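Notes, talk 2: hand-held grippers from a shared workshop
Speaker: Ermanno Sanna

Skip the history. Start at the linkage: parallel fingers, blue pads, round-headed pivots. Pads are the third print - Graziella's pattern.

Kitchen runs, table to bin. Pause on each. 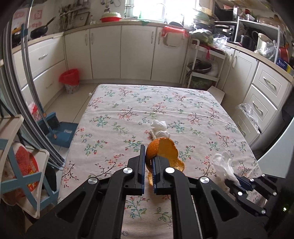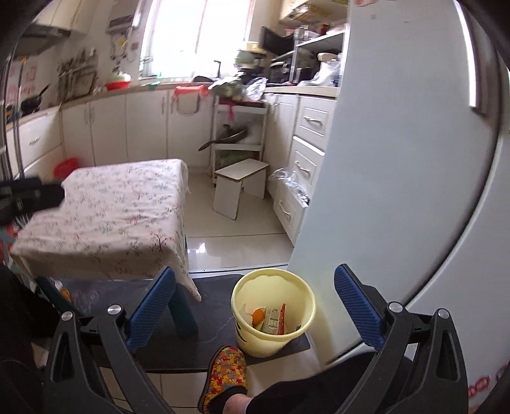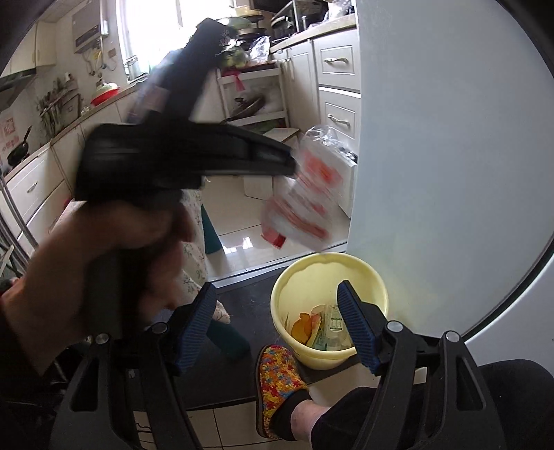

Wear next. Pivot play reached the limit after 154 cycles on the old bushings. Give the fix: longer bushing, 7 mm, pressed in cold. Credit Leonardo Marras for the jig.

If asked about cost, defer to the handout. Files go up in December.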